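4.2 Rest Days and Late-Inning Performance

The second part of the analysis considers whether a day without play changes how relief pitchers perform after the sixth inning. The sample consists of 303 relief appearances by pitchers of the Clodport and Prudwood clubs over one season. Appearances were grouped by the number of full days of rest before the game: none, one, two, or three or more. Games shortened by rain were left out, as were games in which the reliever entered with a lead or deficit of more than eight runs.

For each appearance we recorded the first-pitch strike, the number of batters faced, and whether any inherited runner scored. Pitch speed was available only for home games at Cirnside Park, where both clubs play part of their schedule, and is treated separately in Section 4.4. Travel was coded as a simple yes or no. A trip counted as travel when the club had slept in a different city the night before — a rule that places the short bus ride to Villanueva in the same class as a much longer flight. We return to this weakness in the discussion.
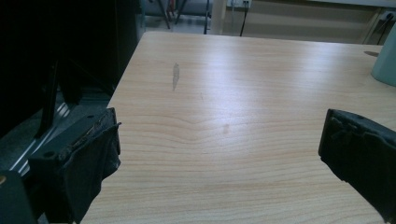 Figure 3. Tabletop surface.

Pitchers with no rest allowed inherited runners to score more often than pitchers in any other group. The difference between one day and two days of rest was small and did not hold when the home park was taken into account. Pitchers with three or more days of rest threw fewer first-pitch strikes than those with one day, a result that agrees with the common view among coaches that long layoffs affect control before they affect strength.

The group with no rest contained 31 appearances, and the results for that group should be read with care. Managers do not choose tired pitchers at random. A reliever sent out on consecutive days is likely to be one whom the manager trusts, and the games in which this happens are likely to be close. When the analysis was limited to games within two runs, the gap in inherited runners scored became narrower but kept the same direction.

Workload within the appearance was also examined. No reliever in the sample faced enough batters for a useful comparison at the high end, and the clubs differed in how they used left-handed pitchers. Prudwood often called on a left-hander for a single batter, while Clodport tended to leave its relievers in for a full inning. Club was therefore kept as a separate term in all models reported in the next section.

Contact: Office of Research, Cirnside Institute for Sport Studies | © Cirnside Institute. All rights reserved. | Back to top

Comments (3)

benchcoach60
Did you count pitchers who warmed up but never got into the game? That is work too, and it does not show up in the box score.

R. from Prudwood
The single-batter left-hander explains a lot of what I watched last season. I would like to see the same tables for starters.

leftfieldline
Putting the Villanueva bus in with the flights seems wrong to me. Could you rerun it with miles traveled?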